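Carnham Shared Workshop
Arm Build Group: Minutes, March meeting

Present: Sena Amissah (chair), Mathias Hofstetter, Comfort Eshun, Ekua Fiadzo (minutes)
Apologies: Clémence Joly
Start: 7:10 p.m.

1. Minutes of the last meeting
Accepted with one correction. Under item 4, "shoulder servo" should read "elbow servo."

2. Mechanical
MH reported that the arm is assembled on the oak-colored table. Gripper fingers are the second print, with tapered tips. The first set flexed under load and has been scrapped. The servo on the side of the gripper now holds position without buzzing at idle.
The elbow still sags when the arm is at full reach. MH thinks the horn screw is working loose. CE thinks the supply voltage drops under load. Both to be checked before any part is reprinted.
SA asked whether the cable down the side of the arm has enough slack for full base rotation. MH has not tested past the halfway point.
Action: MH to check horn screw and log supply voltage at full reach.
Action: MH to test cable at both ends of base travel.
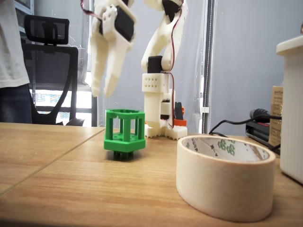

3. Test part
The green hexagonal cage stays as the standard part for pick tests. It is light, the open sides give the fingers something to close on, and it can be reprinted in an evening. EF asked for a second one in a different color for sorting trials. Agreed, once the current spool is finished.
CE noted that the foot under the cage makes it easy to tip if a finger touches the top ring. No change to the design for now. Tips are to be logged as failed picks.

4. Pick and place trials
Target for placing is the center of a roll of masking tape. CE proposed this at the last meeting as a cheap fixture with a fixed size, and the drawing for a printed socket has been dropped.
Trials will be run in blocks of 20, with the start position marked on the table. The seam between the two table panels is not to be used as a reference line. The panels can shift when someone leans on them.
The log file for the last session stopped at line 944 of 1,000. EF traced this to the laptop going to sleep. Sleep is now turned off.
Action: CE to mark start positions.
Action: EF to add a timestamp to each log line. 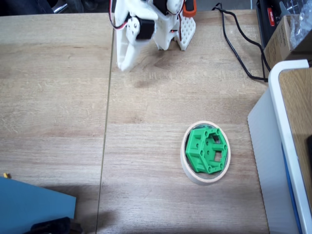

5. Parts and money
Order from Kadstead: spare servos, one reel of red and black wire, M2 screws. Total $34 before shipping. Approved.
The Khasawneh power supply is on loan until the end of the month. CJ to be asked by email if it can be kept longer.

6. Other business
Grevholm group has asked for the gripper files. No objection. MH to send them after the elbow is fixed.
Table to be cleared by 9:30 p.m. on Friday for the sewing class.

Closed 8:25 p.m.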